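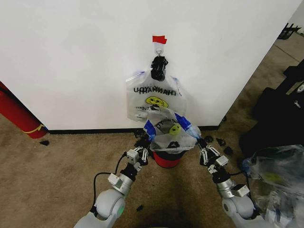 Smiley bag going in the little red bin, spare clipped on the wall over it

flanitz_mom
So this is my new system for grocery bags. Hook in the wall, big black clip on the hook, bag hangs from the clip, bin sits right under. Before this I had 60 of them stuffed under the sink and they fell out every time I went for the dish soap. Anybody else do this or do you all buy real liners?

Userthorpe833
Real liners. Those thank you bags always have a hole in the bottom corner and then you get coffee drips all the way to the door.

flanitz_mom
Mine is for paper and dryer lint so drips aren't a problem! I wouldn't put coffee in it either.

jeltberg
I do the same thing in the bathroom – tip for you, fold the rim down over the outside a good couple inches or it slides in as soon as you toss anything heavy. A big rubber band helps too.

Userthorpe833
Rubber bands snap. I went through a whole pack.

jeltberg
Get wider ones? Mine's been on there since May.

pantrycat40
How many can that clip hold? I'd want to hang 20 at once and I bet a hook that size pulls right out of drywall.

flanitz_mom
Haven't tried 20, I'm keeping it to a few. The rest are flattened in a drawer now (ok, most of them)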